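Residents' Guide: Clearing and Sorting Packaging in the Bedroom

Parcels, fruit and snacks are often opened on the bed, particularly in the smaller rooms at Strand. The procedure set out in this guide applies to all furnished rooms and should be completed before bedding is changed or a room is handed over. It normally takes a few minutes.

## Before you start

Residents will need the following:

- one bag for general waste
- one bag or box for clean paper and cardboard
- a soft brush or dry cloth
- a damp cloth for the bed rail

Pillows and blankets should be moved to a chair. The bedsheet should be left in place until step 5. Fitted and flat sheets are treated in the same way.

## Procedure

1. **Bring everything together.** Gather loose items toward the middle of the bed. Check under the pillows and along the rail, where small wrappers tend to slip down.

2. **Take out anything that is to be kept.** Food, medicine, chargers and documents are set aside first. A carton should be opened and checked before it is discarded. Leaflets and receipts are frequently left inside. Medicine is never placed in either bag; it is to be handed in at the front desk.

3. **Separate the packaging by material.**
 - *Foam fruit nets* go into general waste. Shake them out first over the bag. Clean nets may be kept for wrapping cups or glasses when moving.
 - *Snack wrappers* go into general waste. Fold them inward so that crumbs stay inside.
 - *Plastic bags* are checked for contents, then flattened. Bags in good condition may be kept for reuse.
 - *Cartons* are emptied, flattened and placed with the cardboard. Remove any plastic window or tray.
 - *Fruit still in its wrapping* is taken to the kitchen. It should not be stored in the bedroom overnight.

4. **Work from the largest item to the smallest.** Cartons and full bags are cleared first. Wrappers and torn corners can then be picked up in one pass.

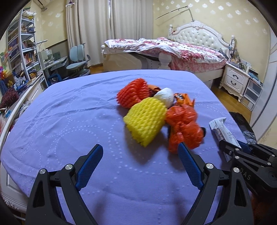
Wrinkles in the sheet can hide crumbs and small pieces of plastic. Once the larger items have been cleared, smooth the fabric by hand from the head of the bed to the foot and pick up whatever appears.

5. **Shake out and change the sheet.** Fold the four corners to the center, carry the sheet outdoors or to the bathtub, and shake it there. Sheets with food stains should be placed in the laundry the same day.

6. **Wipe the rail.** Use the damp cloth, then a dry one. Sprays are not to be used near the mattress.

## Disposal

General waste is taken to the bins behind Building 2. Flattened cardboard goes in the paper container beside the laundry room. Containers are not to be filled above the rim.

Questions about sorting may be directed to Lovisa Fagerlund at the housing office, extension 766. Requests for replacement bedding are handled by Jonatan Hovland, extension 186.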